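Last updated 1/13/24

# Tidying with grippers: the house rules we use

These tips are for people who practice tidying with hand-held grippers in a real bedroom or living room. I wrote the first version in July for our small group at Steltari, and Darlene Petrenko corrected my English and also some of my ideas. English is my third language, so please forgive me if a sentence is a little stiff. The rules themselves have been tested a lot.

The goal is simple. A robot that will one day pick up toys and wrappers learns from how we do it, so we must do it the way a careful person would. If we are careless, the robot learns carelessness.

## Before you start

**Ask whose room it is.** A child's things are not practice material until the family says yes. Write down which things may be moved and which may not. Réjean Hiebert keeps this list on a card taped to the door, and I now do the same.

**Take out the things that can hurt someone or be hurt.** Open bottles, glass, scissors, medicines, small batteries. Do this by hand.

**Wipe the pads.** Use a soft cloth with a little water and one drop of dish soap, then a dry cloth. Do not use furniture polish. It makes the pads slippery for days, and I know this from a bad week.

**Check the small screws and the pivots.** Turn each screw gently with the right screwdriver until you feel it stop. If it does not want to turn, leave it alone. Open and close the jaws 20 times with nothing in them and listen. A dry click usually means crumbs in the joint, and an old toothbrush takes them out.

**Clear a path for your elbows.** Most accidents in our log were made by an elbow or a sleeve, not by the jaws.

## Picking up

Start with the soft things. A plush animal or a piece of fleece forgives a poor grip, and your hand gets used to the tool before you come to the more difficult objects.

- **Plush and fleece:** close slowly until the fabric stops moving between the pads, then lift. Take the body and leave ears, tags and bells alone.
- **Tubes (cream, glue, toothpaste):** check that the cap is closed. Hold near the cap, where the tube is stiff. If you squeeze the middle and the cap is not tight, you will be washing the bedspread.
- **Wrappers and packets:** take them by a corner or a fold that stands up. Flat plastic on a flat cover is the hardest thing in the house – push it first against something soft so that it makes a fold.
- **Foil:** press as little as possible. It keeps every mark and tears into small pieces.
- **Books:** we do not pull books from a tight row. Move them only when they lie alone, and hold them across the spine.
- **Dolls:** around the body. Never by the hair or by one arm.
- **Cloths and blankets:** last of all. They hide things, so lift one corner and look under it before you move the whole cloth.

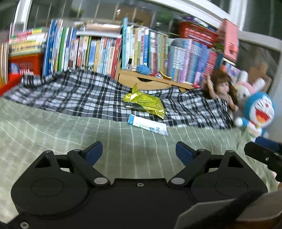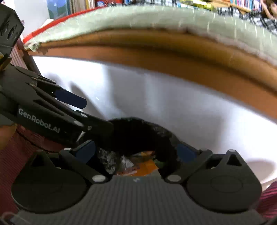
*Open over the striped cover in the first picture; closed on something black and fuzzy in the second, with foil and an orange package close by.*

## Where the eyes should be

Look at the object, then at the place where it will go, then back at the object. Beginners look only at the jaws. Isabelle Paquette teaches this with a sentence I like: "Your hand already knows where your hand is."

When two things lie against each other, decide which one you want before you close. If you take both by mistake, put both down and begin again. Do not shake the tool to make one fall. A shake is quick for us, but it is a terrible habit to copy.

## Working next to another person

1. One person speaks, the other one answers. "Taking the tube." "Yes."
2. Do not reach across another gripper. Go behind or wait.
3. Keep your free hand out of the space between open jaws, also when you are only pointing.
4. A child or a pet comes in: everyone stops, and the tools go down with the jaws closed.

In the old rules I had a fifth point about long sleeves. Shirley McIntyre said that it belongs with the clothes, and she is right, so: sleeves above the wrist, no hanging necklaces, hair tied back.

## How we keep records

We use a plain notebook. For each session we write the room, the people, what was dropped and what was damaged. A drop is not a shame and should stay in the notes. Last year our notebook had 289 pickups, and the ones which helped us most were the clumsy ones, where somebody tried again slowly and it was easy to see what had changed.

Please do not write names of children in the notebook. Also, if letters, school papers or family photos are lying around, turn them over or put them in a drawer before you start. I consider this the most important rule on the page, and it was missing from the first version.

## After the session

Put everything back where the family keeps it, even if you believe your order is better. Shake out the bed cover and look for small things: beads, caps, bits of foil. Walk once around the room with a flashlight held low, near the floor. Small pieces throw a long shadow and you find them quickly.

Clean the pads again. Look for plush fibers around the pivots and pull them out with tweezers. Store the tool with the jaws slightly open, so that the pads do not press on each other all night and get a flat place.

Change the pads when the surface becomes shiny. We used to wait for 200 sessions, and this was much too long for anyone who handles foil and plastic. Now we check every week under a lamp.

If you have a better method for flat wrappers, please write to me or to Huguette Sutherland. She has promised to try 2 new ideas of her own with cereal bags, and I will add the results when I have them.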